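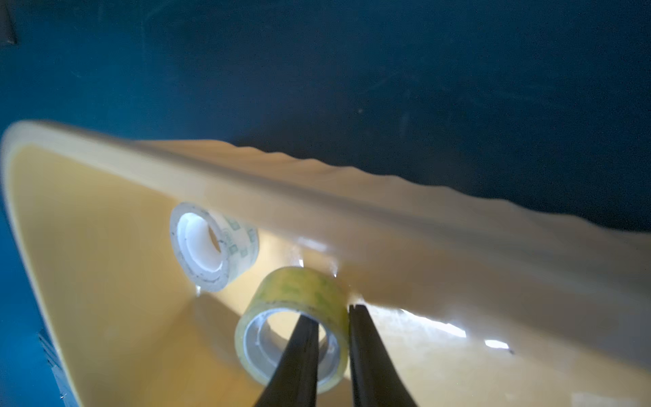
Frequently Asked Questions: Day Trips to Zunier

Last updated 24 January 2024

How do I get to Zunier from Mornel?
Take the regional train from Mornel Central toward Paredes and get off at Zunier Lower. The ride takes 45 minutes. Express trains do not stop there. Check the calling points on the platform display before boarding.

Do I need to reserve a seat?
No. Regional trains have open seating. Bicycles need a separate ticket and are not carried before 9 a.m. on working days.

Is a return ticket cheaper than two singles?
Only if both trips are made on the same calendar day. The day return is also valid on the bus between the two Zunier stations. It is not valid on the cable car.

What is the difference between Zunier Lower and Zunier Upper?
Zunier Lower is the rail station, on the river. Zunier Upper is the cable car terminal, next to the old town gate. The bus connects them every 20 minutes. The footpath has 2066 feet of distance and a steep final section with steps. It is not suitable for strollers.

How high is the viewpoint?
The Clalen viewpoint stands at 2865 feet. The path from Zunier Upper is marked in yellow and takes an hour each way at a normal pace. There is no water source on the route.

Is the path open in winter?
The lower half is open all year. The upper half closes when there is snow on the ledge section — the notice is posted at the gate and at both stations.

Can I leave luggage at the station?
Zunier Lower has lockers in two sizes. The large size takes a standard carry-on bag. Lockers accept coins and cards and are emptied at midnight. Zunier Upper has no luggage storage.

When is the town busiest?
July, when the river market runs. Trains back to Mornel are full from late afternoon until early evening. An earlier or later departure is advised.

Are dogs allowed?
Dogs travel on a reduced ticket on the train and free on the bus. They are not allowed in the cable car. On the Clalen path they must be kept on a leash.

What if I miss the last train?
The last direct train leaves at 10:40 p.m. After that, a night bus runs to Paredes, with a connection to Mornel. Day returns are accepted on the night bus if it departs before midnight.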